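Masking a Robot's Own Hands Out of Its Wrist Camera

Tutorials / Perception / Updated July

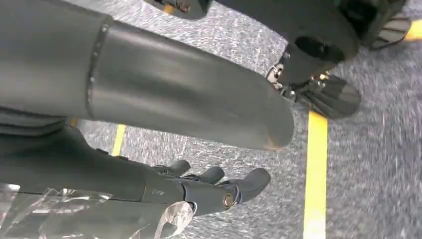 Wrist camera view with the forearm, both hands and the floor tape all in shot.

If you've ever run a segmentation or tracking pipeline on a wrist camera, you know the problem already. Half of what the camera sees is robot! My detector spent its first evening on the job telling me, with great confidence, that there were several interesting dark objects in the workspace, and every last one of them was attached to the arms.

So this page is my write-up of the self-mask I use now. It's the third version (the first two were bad in different ways, and I'll tell you how), it runs on the same little box that does the rest of the perception, and you can put it together in an afternoon if your joint readings and camera calibration are in decent shape. If they aren't, fix those first and come back. I mean it. I lost a whole weekend trying to tune my way around a calibration that was simply wrong.

What you need

A description of your robot with meshes for every link, hands included. Joint states with timestamps. A wrist camera with known intrinsics and a fixed transform from the camera to whatever link it's bolted to. Some way to render a depth image or a flat silhouette from that pose. I use a small renderer called Tritora that we wrote in-house, but anything that can draw untextured triangles off-screen will do the job.

You'll also want a folder of saved frames with their joint states. I keep 186 of them and I test every change against the whole lot before it goes near the arm.

Step 1: Render the robot from the camera's point of view

The basic idea is pretty simple. You know where every link is, you know where the camera is, so draw the robot from there and every pixel that gets painted is a pixel you can throw away.

Take the joint state closest in time to the frame and interpolate between the two readings on either side. Please don't skip the interpolation. With a fast wrist move and no interpolation, my mask slid off the fingers by a good thumb's width and the tracker happily grabbed onto the uncovered strip.

Then walk the link tree, get each link's pose in the camera frame, and draw. In my config it looks like this:

self_mask:
 renderer: tritora
 camera: wrist_left
 interpolate_joints: true
 near_clip: small
 links: all

That last line matters more than it looks. My first version listed only the links of the arm the camera was on. Well, look at the picture again: the other hand comes in at the upper right, with its joint mechanism and fingers in plain view. With two arms you have to draw both, every time, from every camera. I just say all and stop thinking about it.

Near clip is the other one to watch. A wrist camera sits very close to its own hardware, and if your near plane is too far out, the renderer slices off the nearest parts and leaves you with a hole in the mask right where the robot is biggest.

Step 2: Grow the mask a little

Your meshes are wrong. Mine are, anyway! They're a bit smaller than the real thing, they have no cables, and the little screws and linkages around the finger joints were smoothed away by whoever exported them. So you dilate the mask.

I use 10 pixels for the hands and 3 for the forearms. The forearm is a big smooth cylinder and the mesh fits it nicely, so it doesn't need much. The fingers are fiddly, their joint readings are noisier, and they need the extra margin. One number for the whole robot was my second bad version. Either it was too tight around the fingers or it ate so much floor that small parts vanished when a hand got near them.

 dilate:
 forearm: 3
 hand: 10

Do the dilation per link group and then merge. If you merge first you can't tell the groups apart anymore (I know, obvious, but I did it).

Step 3: Catch what the meshes don't know about

Now the annoying part. Look along the bottom left of the picture and you'll see clear, crinkled plastic film around the lower part of the hand, with a loose flap curling up under the fingers. There's no mesh for that. It bends, it throws bright white highlights, and the edge of the flap looks like a perfectly good object to most detectors.

I handle it with what I call the halo. Take the dilated hand mask, grow it a second time by a much bigger amount, and label the new band as "suspicious" without removing it. Anything detected inside the band has to pass two checks before the tracker will believe it:

It must stay put in the world while the hand moves. A flap of film travels with the hand, a part lying on the floor doesn't.

It can't be mostly blown-out pixels. Highlights on film come and go from one frame to the next, so I ask for several frames in a row with a stable interior.

The first check does nearly all the work. The catch is that it needs motion, so a detection in the halo while the arm is standing still just gets held in a waiting list until the next move. Elis Bellis reviewed this and wanted me to add a tiny wiggle to force the issue. I tried it, it works fine, and I hate looking at it, so it's off by default.

 halo:
 enabled: true
 require_world_static: true
 max_saturated: low
 wiggle: false

Step 4: Keep the floor markings out of it

Not strictly self-masking, but it goes in the same node, so here we are. Our floor is gray speckled carpet with yellow tape on it. Carpet like that is a pain for feature matching, with all those flecks looking like all the other flecks, and blur makes it worse. The tape is the only thing with a nice clean edge, and I use it as a sanity check on the camera pose.

Threshold for yellow, fit long lines, and throw out anything short or crooked. You want that second filter, since small bits of yellow can turn up close to the robot too and they'll drag your line fit sideways. Mask first, fit second. When I had the order backwards the pose check failed at random and I blamed the encoders for two days. (Sorry, encoders.)

If the fitted line and the expected line disagree, I don't correct anything automatically. The node raises a warning and carries on with the joint-based pose. I've been burned by "helpful" corrections before.

Step 5: Look at it

Overlay the mask in some loud color on the saved frames and flip through them quickly. Your eyes will catch a sliding fingertip way before any metric does. Things I look for:

Dark slivers along the finger edges. That's late joint data or not enough dilation.

A constant offset on everything in the same direction. That's your camera transform.

An offset that gets worse toward the fingertips only. Finger calibration, almost always. Bulbous fingertips like ours also tend to be under-modeled, so check the mesh too.

Gaps between fanned fingers. Leave them if you can! It's tempting to fill everything in, but real objects show up between fingers, especially right before a grasp.

A couple of loose ends

If you're running the Bensaid message bridge, check that it isn't restamping your images on arrival. Ours did. The fix was one flag, keep_source_stamp, and it made a bigger difference than anything I'd tuned up to then.

For dark hands, don't be tempted by a plain brightness threshold as a shortcut. Black hardware and shadow come out nearly the same, and part of our forearm fades right into shadow near the image edge. The render doesn't care about lighting at all, which makes me very happy.

The whole node is in the Skendutham repo under perception/self_mask, with the config above as the default. The test frames are stored separately because they're big, so run the fetch script before the tests or you'll get a very unhelpful error. The Nerkau branch has a version that runs on the depth image too, but it's missing the halo for now and I wouldn't use it near anything shiny.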